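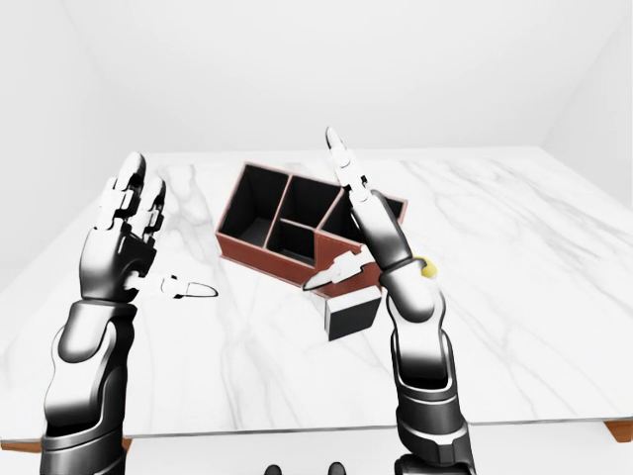
Office Practice II
Unit 5: Keeping and Finding Paper Records
Handout issued 3 Mar 2026

Reading before class: course reader, chapter 6, sections 1 to 4. Section 5 is optional for students who completed the February workshop.

5.1 Scope of the unit

This unit deals with paper records in small and medium offices. Electronic records are treated in Unit 7. Students should be able, by the end of the second session, to sort a mixed batch of incoming papers, assign each paper to a series, and state how long it is to be kept and by whom.

5.2 Terms

Record: a document kept as evidence of something the office did or decided.
Working paper: a draft, note or calculation made on the way to a record. Most working papers may be discarded once the record is final.
Series: a group of records filed together under one rule.
Retention period: the time a series must be kept, counted from the closing date of the file and not from the date on the first page.

The last point is the most common source of error in written work. A contract file opened in one year and closed four years later begins its retention period at closing.

5.3 The desk as the first filing point

Papers usually spend some time on a desk before they reach a cabinet. An office should decide how long that may be. Papers at the desk fall under one of the following headings:

Incoming, not yet read
In progress
Waiting for a reply from outside
Ready to file

Papers in the third group require a date. Write the date of the request and the date for a reminder in the upper right corner, in pencil. Originals that carry a signature should not be marked at all — attach a slip.

5.4 Choosing an order

Alphabetical order suits files that are requested by name. Numerical order suits files that already carry a number, such as invoices, and it grows without the need to shift folders. Chronological order is suitable within a folder, with the newest paper in front, but it rarely works as the only order for a whole cabinet.

Case study: Cedia, a supplier of printed forms, kept 1,000 customer folders in alphabetical order. Of these, 187 were filed under a former company name. The firm placed a cross-reference sheet under each old name and moved the folder to the new one. Students should note that the old name was kept as an entry point.

Second case: Strazds, a repair business, held 650 job folders in numerical order with no name index. Clerks could find a job only when the customer had kept the receipt. Be prepared to discuss which index you would add first and who should maintain it.

5.5 Exercise for the second session

Prepare a one-page retention schedule for the correspondence of Sasa, using the sample papers in the appendix to the reader. For each series give a title, the order of filing, the event that closes a file, and the retention period. Series with no clear closing event should be marked for discussion.

Schedules are to be submitted on paper at the start of the session. Late work is accepted until the following class meeting with a reduction of one grade step.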